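Ornside Allotment and Garden Society

Minutes of the May general meeting
Held in the upstairs room, Judton Road, Wednesday, 7.30 pm

In the chair: Samah El Sherbiny
Apologies were taken as read from the sign-in sheet.

1. Minutes of the last meeting
Agreed as a true record with one correction. Item 6 should read "plot 40", not "plot 14". Signed by the chair.

2. Matters arising
The lower gate has been rehung and now closes without lifting. The combination has been changed and was sent out with the rent letters. Members are reminded not to text it to visitors.
The broken glass behind the old cold frames has been cleared. More may work its way up after rain, so gloves are advised on that strip.

3. Water
The chair reported on the supply. The meter by the lane read 2215 at the last check and the reading has been sent in. Two of the dip tanks on the east side are still losing water overnight. One has a split seam and will be replaced. The other may only need a new ball valve – this will be tried first.
It was asked whether hoses could be allowed in the evenings. After some discussion the present rule was kept: watering cans only from the tanks, hoses for filling water butts before 9 am.
A member of long standing asked for it to be noted that the rule was brought in during a dry summer and was meant to be temporary. Noted.

4. Shed roof
Two quotes have been received for the trading shed. Räsänen quoted 4000 for a full new roof including gutters. Flurberg would patch the north slope and replace the felt for less, but would give no guarantee on the boards underneath.
Views were mixed. Several members felt that patching had been done twice already and the seed potatoes still got wet. Others were worried about spending most of the reserve in one year. It was agreed to ask Räsänen whether the gutters could be left out and fitted by members at a work day, and to bring the answer to the next meeting. No vote was taken.

5. Plant sale
Tables will be set up from 8 am and the sale opens at 10. Tomatoes, squash and runner beans are promised. More herbs are wanted, also anything for shade. Plants should be labelled with the variety and brought in trays that the owner does not want back.
The float will be 200, mostly in coins. Prices to be kept as last year except for tomatoes in large pots, which go up by 50p.
Cakes – please list ingredients on a card. Nut cakes to go at the far end on their own plate.

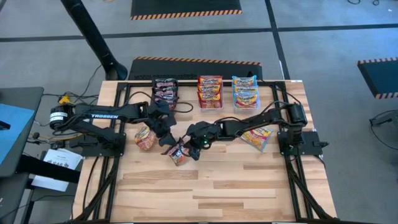

Wooden tabletop with two black arms mounted on the frame at either side.

6. Paths and plot edges
The main path is narrowing between the compost bays and the orchard. Plot holders on that stretch are asked to cut back to the pegs by the end of the month. Currant bushes planted over the line may be moved in the autumn, but must be pruned now to let a barrow through.
It was agreed that carpet must not be used as a weed cover on any plot. Carpet already down should be lifted and taken home. It cannot go in the skip.

7. Waiting list
The list remains open. Offers of half plots have gone well and will continue. New tenants will be given a month from signing before the first inspection.

8. Any other business
Bonfires: complaints have come from the houses on the lane side. The rule is no fires before dusk, and none at all when the wind is towards the houses.
Bees: the hives behind the orchard have been moved back from the path. Anyone with concerns should speak to the chair.
Lost property: a pair of green-handled shears and one child's wellington, left foot, are in the trading shed.
Manure: the next load will be tipped by the top gate. Please take what you have paid for and leave the tarpaulin on the heap.

9. Next meeting
Same room, same time. Items for the agenda to Samah El Sherbiny a week beforehand.

The meeting closed at 8.50 pm.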